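Flakia – folding knitwear on the bed, home set

README, third go at it. Rough but usable. Will tidy when there's time.

What's in here

Notes and pictures on folding jumpers, cardigans and other knits at home, on a bed, the way most people do it when there's no table big enough. 228 pictures, 154 of them jumpers. The rest is cardigans, vests, a few scarves and the odds and ends that turned up in the same washing.

Three bedrooms, all ordinary, all lived in. Beds made, more or less. No ironing boards, no folding boards, no shop displays.

The shop displays are in the sister set, Emov, kept apart on purpose. Please don't merge the two and then write to ask why the sleeves don't agree. It's been done.

Why knits

Shirts have been done to death. Towels too. Knits are awkward – they stretch when you drag them, they hold a crease in the wrong place, the cuffs roll up, and a heavy one sags in the middle if you lift it by the shoulders. Thin rib behaves nothing like chunky cable. Most folding guides have one drawing of a jumper and it's always a stiff flat thing like cardboard.

Wanted something closer to a real pile of washing.

How the garments are laid out

Spread on top of the duvet, not the bare sheet. Front up or back up, whichever way it landed, then written down in the notes file. Neck pointing away from the person folding, that's the house rule and it's kept to in most of the set. A handful in the early folder are sideways, left in.

Arms start wherever they end up. Some out wide, some tucked, some already half folded.

Inside-out pieces were left inside out if they came out of the basket that way. Marked "io" in the notes.
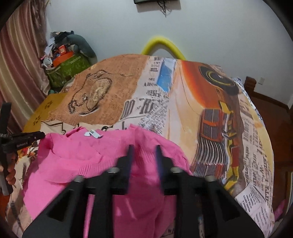 Labels matter more than you'd think. A care label poking out at the collar is often the quickest way of telling which end is which on a plain knit, so there's a column for it: label showing, label hidden, no label. "Showing" means any bit of it, doesn't have to be readable. We don't record what labels say.

Sleeves get their own column as well, left and right, going by the garment and not by the viewer. Values are out, in, under, can't tell. Use "can't tell" freely. A guess is worse than a gap.

The bedding

Patterned bedding is in on purpose. Plain white covers make everything look easy and hardly anyone I know has them. So there are stripes, checks, florals, the newspaper print one, a child's cover with planets on.

Busy covers make the outline of a garment harder to follow, dark knits on dark covers worst of all. Bright colours are the easy end. If you want to sort by difficulty there's a column called cover, values plain / pattern / busy. It's one person's opinion. Printed lettering on a cover counts as busy even when it's small. Any words on the bedding are decoration, don't tag them as labels – see above, care labels only.

Duvets aren't flat either. Lumps, dips, a ridge where the filling has bunched. Left as they were.

Folds used

Kept it to the ones people do at home.

Half and half – one side over onto the other, sleeves laid down the length, then bottom up to the neck. Quick. Leaves a line down the front, fine for everyday stuff.

Thirds – each side in to the middle, sleeves back down on themselves, then up from the hem in two goes. Best for drawers. Most of the jumpers are this.

Sleeves behind – garment face down, both sleeves across the back, hem to shoulders. Nice flat front when you turn it over.

Roll – scarves and thin vests only. Tried it with a chunky cardigan, gave up.

Cardigans get buttoned first, top and bottom button at least. If it wasn't buttoned the notes say so.

Folder layout

jumpers – the bulk of it
cardigans – buttoned and unbuttoned together, check the column
vests
scarves – small folder, only 13 pictures
odd – things that didn't fit anywhere, incl. a poncho
notes – one sheet per folder, plain text, tabs between the columns

Columns, in order: file, garment, colour, face, label, sleeve left, sleeve right, cover, fold, remarks.

Colour is the everyday word. Pink, navy, grey, oatmeal. No shade charts. Two people would disagree on half of them, so don't lean on it for anything serious.

Face is front, back or can't tell. On a round neck with no label it's can't tell a lot of the time.

Remarks is a mess. Sorry. Some in there are just "again" or "see last one".

Known problems

Too many jumpers, not enough of the rest. Known, may get better in September when the winter things come out again.

Small sizes are thin on the ground. Adult stuff mainly.

Evening light in one of the rooms is very yellow. Creams and whites come out the same, so the colour column there is from memory.

Hems hidden in a fair few, and if the hem is hidden you can't judge the length. There's no length column for that reason, took it out after the first version. If you have an old copy with length in, ignore it.

The fold column is blank where the garment is just spread out. Blank means not folded, it does'nt mean missing. Should have used a word for it, too late now.

Two notes sheets used commas where tabs should be. Fixed in this version, I think. Shout if not.

What it's good for

Looking at how real knits sit on a soft surface. Finding sleeves and necklines. Working out fold steps for a guide or a class. The Clarnance leaflet on drawer storage used some of the thirds pictures and they came out fine in print.

Not good for fabric types (wool, acrylic, whatever – not recorded), sizes, or anything to do with brands. No good for washing advice either.

Using it

Free to use for teaching and research. Say where it came from. Don't sell the pictures on as stock. If you crop or recolour, say so somewhere people will see it.

Corrections welcome, sleeve columns especially. Send the file name and what it should be, one per line, nothing fancier. They get batched up and done in one sitting so it can be a while.

Changes

v3 – bedding column added, length column gone, scarves moved to their own folder
v2 – label column added, sideways ones flagged
v1 – jumpers only, under the old working name Kim, which still turns up in some of the older file names. Harmless, leave it.

To do

More cardigans.
Redo the remarks column in propper sentences.
Turtlenecks – fold the neck down first or not? Done both ways so far, needs deciding before v4.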